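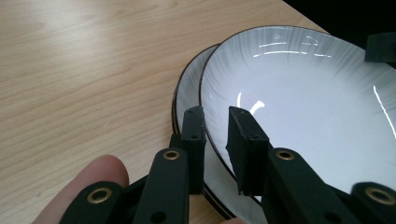
Chapter 16
The Grip That Reported Success

In December the Handholm gripper dropped 2 plates in one shift at Gutstead, and its log called both lifts good. The maker, Stumitz, blamed the glaze. Perhaps. A closed jaw tells the controller that the jaw is closed – it says very little about the plate. Up to 3 dishes may sit nested, rims almost touching, and the software must trust that it has taken one. This chapter asks what that trust rests on.
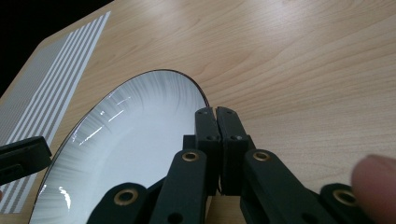

Figure 16.2 Fingertips at the rim of a single plate, nearly touching.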